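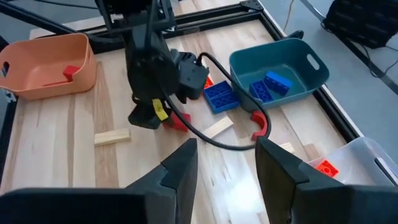 Hi Mathias,

You asked for a quick word on how the Gerbridge oral history project is coming along, so I'm writing this with a mug of tea and my notebook open - forgive me if I wander a bit!

The interviews are nearly done. We've got 12 people on tape now, most of them former ferry workers, plus a lovely pair of sisters who ran the ticket office in Corkunthorpe until it closed. They talked over each other the whole afternoon and it's going to be a pain to type up, but I wouldn't trade a minute of it.

Typing up is where we're behind. Bohdan Chornovol has finished 318 pages, and he's fast, but the older recordings have a lot of wind on them and he has to keep going back. I'd hoped to have everything typed by now and I think we're looking at the end of December instead. The local place names slow him down too (there are 2 ways to spell nearly every landing on that river, and people get cross if you pick the wrong one).

Money is fine. We spent $999 on the audio cleanup, a bit more than I'd put in the budget, and I took it out of the travel line, as most people were happy to come to us. Receipts are in the folder I sent over.

Still open: the Dumitrescu family haven't signed their release form yet. They want to hear the whole recording first - fair enough - so I'm mailing them a copy this week. Could you let me know if you need the draft booklet before the typing is finished, or if it can wait?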